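Si vous arrivez ici par le dépôt du club, sachez que le code d'entraînement est ailleurs (dossier `zuccaro/`, à la racine). Ici il n'y a que les données et ce que j'ai à en dire, et j'ai tendance à en dire beaucoup.

# Nitetti – rangement à deux pinces

Nitetti, c'est notre jeu de démonstrations pour la coupe Vallilell, catégorie « gestes du quotidien ». On est 4 dans l'équipe, tous en deuxième année, et le club de robotique nous a laissé la salle du fond jusqu'en juin. Le principe : une personne fait le geste elle-même, une pince dans chaque main, et on enregistre. Le modèle apprend ensuite là-dessus. Enfin, il essaie !

Le nom vient d'un opéra que je n'ai jamais écouté. Il fallait bien remplir le champ.

## Ce qu'il y a dedans

- 33 épisodes gardés pour la version actuelle
- 11 épisodes dans `a_revoir/`, à ne pas mélanger avec les autres, s'il vous plaît
- 2 flux de pinces par épisode, gauche et droite, avec l'ouverture des mâchoires
- la vue de tête, celle de la personne qui manipule
- un fichier `notes.txt` par séance, plus ou moins bavard selon qui l'a rempli (les miens sont longs, pardon)

La tâche est toujours la même : prendre une boîte alimentaire en plastique et la mettre dans un panier en fil métallique. Sur le papier c'est bête comme chou. En vrai, avec une boîte transparente, on a passé des soirées entières à discuter de l'endroit où la saisir, et la consigne a changé deux fois avant qu'on se mette d'accord. Maintenant on prend le bord, une seule pince d'abord, et la deuxième vient seulement si on en a besoin.

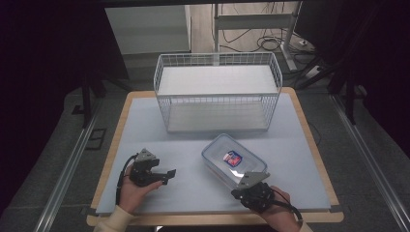
Corrado Benedetti trouve que ma consigne reste trop floue. D'après lui, « prendre le bord » peut vouloir dire quatre choses différentes, et un modèle qui voit les quatre n'en apprendra aucune correctement ; il voudrait qu'on fixe une fois pour toutes le côté et la main. Il a ajouté que la variété, ça se mérite, et qu'on n'en est pas encore là.

Bon. Je suis à moitié d'accord. Pour la main, oui, et la prochaine version aura un champ `main_initiale` rempli à chaque épisode (pour l'instant il est vide une fois sur deux, c'est ma faute). Pour le côté, j'aimerais garder un peu de liberté, parce que le jour de la coupe c'est le jury qui pose la boîte et je le vois mal nous demander notre avis.

## Consignes pour les séances

1. Refermer et rouvrir les deux pinces à vide avant de lancer l'enregistrement.
2. Poser la boîte sur la mousse, dans l'orientation qu'on veut, et retirer les mains.
3. Compter deux secondes, puis y aller. Pas de geste brusque au départ.
4. Surveiller les câbles du côté des poignets. Si ça tire, on arrête et on recommence.
5. Remplir les notes TOUT DE SUITE. Pas le samedi suivant.

Si la boîte glisse, on garde l'épisode tant que la reprise est propre. Les reprises sont même ce que je préfère dans ce jeu, et Volen (notre petit script de relecture) les signale avec l'étiquette `reprise`.

## Ce qui cloche encore

Volen perd parfois la synchronisation entre la gauche et la droite sur les épisodes longs. Le décalage est noté dans `sync.csv`, appliquez-le avant toute chose. Les épisodes du soir sont plus sombres que les autres, je ne les ai pas corrigés. Et il n'y a qu'un seul modèle de panier, donc n'attendez pas de miracles avec le vôtre.

## Réutiliser

Servez-vous, c'est fait pour ça ! Citez juste le club et le nom Nitetti, et dites-nous si vous trouvez des erreurs dans les étiquettes, il y en a forcément. Pour la partie `a_revoir/`, demandez d'abord à Corrado, c'est lui qui trie.

À faire : renommer les dossiers sans accents, remplir `main_initiale`, finir la page sur Zuccaro.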